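Ekville Harvest Supper – planning meeting minutes
9/14/21, upstairs room at the Kaltmont Grange

Present: nine of us, two more by phone. Started late, key trouble again.

Last minutes: read, OK'd. One fix – the pie table was on the north wall last time, not the south.

Tickets
569 sold so far. Hall and tent together can seat 963 over the three sittings so plenty left. Early sitting is almost full, last one very slow. Agreed to push the last sitting on the flyer and at the farm stand. Kids under five still free. Question whether to sell at the door – yes, but only for the last sitting.

Menu
Turkey, ham, squash casserole, green beans, rolls. Long talk about the stuffing. Cornbread or plain? Vote was 6 to 3 for plain, with a small pan of cornbread for people who ask. Cranberry sauce homemade this year, not canned. Somebody will do the meatless chili again, it ran out last time by the second sitting so double it.
Pies: 109 promised, mostly apple and pumpkin. Need more pecan. Please put your name on the bottom of the dish, we still have a stack nobody came back for.
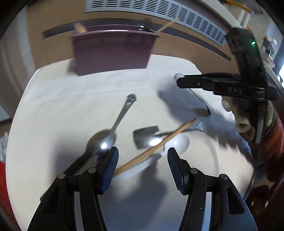 Rentals
Vondico can do the tent, the long tables and 35 extra chairs. Delivery the morning before, pickup the morning after. Deposit is due by the end of this week. They want a phone number for the driver, secretary to send. Heater for the tent is extra – tabled until we see a forecast.

Decorations
Corn stalks and pumpkins from Wihongi Farm same as last year, they'll drop off if we bring the pumpkins back after. Gourds down the middle of each table, no candles (hall rule). Paper leaves from the second grade class are done and very cute. Need string, clothespins, a tall ladder. One person asked for hay bales inside. No – too much sweeping, and two of our helpers sneeze.

Music
Fiddle group said yes for the first two sittings. Third sitting open. Could be just a playlist. Moved on.

Parking
Field behind the hall if it stays dry. If its wet, the school lot and walk over. Signs from last year are in the shed, need repainting, arrows pointed the wrong way on two of them.

Other business
Valentine dance in Febuary – hall wants to know by next month if we're keeping the date. Most said yes. Put on next agenda.
Leftovers go to the church pantry again, bring your own boxes.

To do before next time
Deposit to Vondico
Flyer reprint with the last sitting in big type
Call around for pecan pies
Find out who has the big coffee urn
Check ladder

Next meeting same room, same time, two weeks from now. Bring your sign-up sheets.

Closed 8:50. Lights, back door.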